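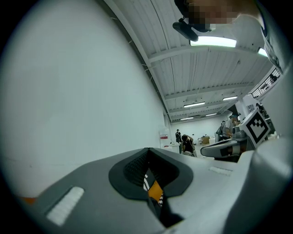

Gripper housing, black cradle and white ribbed pads

Skanden Tondus
Stereo delay and spring reverb, desktop format

The Tondus combines a digital delay line with a three-spring reverb tank in one enclosure. The two sections can be used separately, in series or in parallel. Order is set with a slide switch on the rear panel and can be changed while audio is passing, although a short mute of the output will be heard.

Delay time runs from 20 to 3000 ms, set by knob, tap or MIDI clock. Feedback goes past unity in the last part of its travel. A low cut at 80 Hz sits in the feedback path and can be bypassed with an internal jumper -- leave it in for bass and drum machine sources.

The reverb tank is driven by its own amplifier stage. Drive and return levels have separate controls. The return passes through a single tone control, flat at center. There is no decay control; decay is fixed by the springs.

Outputs are transformer balanced, using Domínguez transformers, and will drive a 600 ohm load without loss of headroom. Inputs are electronically balanced and accept line level only. Guitars and other high impedance sources need a DI box or preamp ahead of the unit. 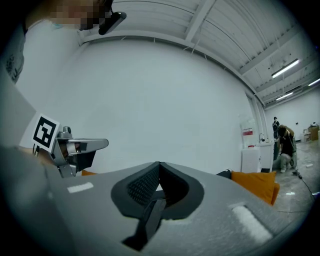 The dry signal stays analog at all settings of the mix control. With mix fully clockwise the dry path is muted, as needed when the Tondus is connected to an aux send.

Place the unit away from power supplies and monitor speakers. The tank will pick up hum from nearby transformers, and loud playback can set the springs ringing.

Specifications
Inputs: 2 x 1/4 in. TRS
Outputs: 2 x 1/4 in. TRS
MIDI: in and thru, 5-pin DIN
Power: 12 V DC, center negative, supply included
Weight: 1465 g without supply

Options
Flonby dual footswitch (tap and bypass), 1/4 in. TRS
Rack shelf, 2U, holds one unit
Replacement spring tank -- fitting requires opening the case and soldering four wires

Latching footswitches will not work with the tap input.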